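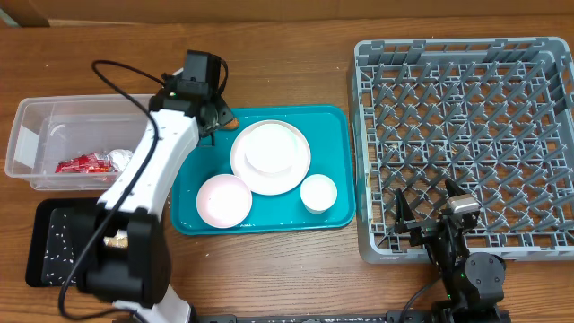

Students bet on table-clearing robot, but the hard part is still ahead

Aug 18, 2023

CRADDOCK — The Andness student robotics club has spent the summer teaching two robot arms to clear up after lunch. The club calls the project Sasetik, and it has talked about little else since June. Whether it deserves the excitement is another matter.

The job sounds simple. Trash goes in the plastic bin, leftovers get scraped out, and the plates and bowls end up in the dish rack. A person does it without thinking. The club wants its two arms to do it from start to finish with no one touching the controls, in time for the Zosix student challenge in October.

Merle Waaka, who advises the club and teaches the evening programming class, is careful about what she promises. "People see one good run and think the problem is solved," she said. "I ask them to stay for the next one."

The students gather their training runs by steering the arms through the chore themselves, over and over. A program then tries to copy what they did. Each run is limited to 30 minutes under the challenge rules, and the table has to be reset by hand afterward. That part of the work gets no mention on the club's sign-up poster.

Wrappers and stacked plates are one kind of trouble. Food is another. Rice sticks and scatters, and a bowl has to be held by a rim that was shaped for human hands. A grip that suits a full bowl may not suit the same bowl after it has been emptied.
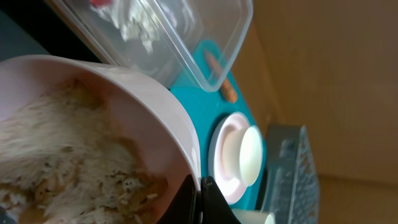 Will the arms be running on their own by October?
The club says that is the plan, but it has not yet shown a full run in public without a student steering.

There is also the question of what a good score would prove. The challenge is held at a single table, with dishes the teams know ahead of time. A real cafeteria has chipped mugs, spilled soup and people who leave their forks in the napkins. Waaka does not argue with that. She said the class is meant to teach students how to test a claim, including their own, and that a poor result in the fall would still count toward their grade.

Fair enough, though the club's flyer promises "the end of dish duty" — a large claim for a project that still has its biggest test to come. An open practice is planned before the challenge. Visitors would do well to ask for two runs in a row.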